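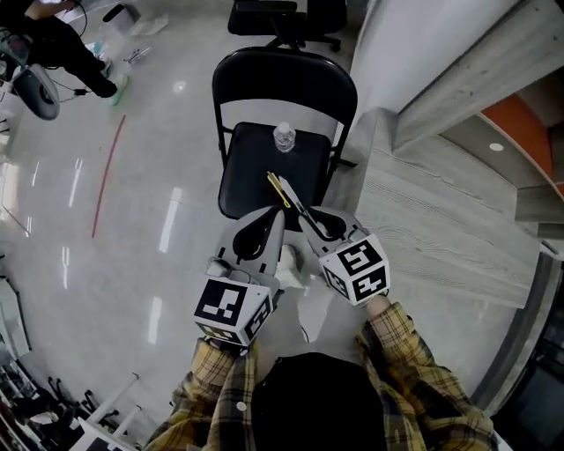 Plaid flannel shirt and gray hand-held grippers, over a polished floor.

Progress report to the Tirkero Fund: evening herbal study program, Stumolthorpe

We are so pleased with how November went! The foundation course in traditional herbal practice has filled both of its groups, and 28 students are now working through the unit on digestion and daily routine. The Friday evening group asked for more time on tasting and identifying dried roots, so we added 2 extra sessions (the ginger and licorice night ran well past nine and people were still asking questions at the door).

Spending to date is 910 dollars, nearly all of it on dried herbs, jars and printing the student handbook. The handbook came out longer than planned, but the chapter on when to send a client to a doctor needed the room, and we're glad we kept it whole.

Drakos supplied the first order of herbs. The second comes from Skusesitz, whose labels give the Latin names and harvest month, a huge help in class.

Still to do: the practice consultations, the written test, and a decision on whether attendance of 100 percent should stay a condition for the certificate. Several students work shifts, and we would like to allow one missed class with make-up reading. Please let us know if the fund is comfortable with that change before we print the spring schedule.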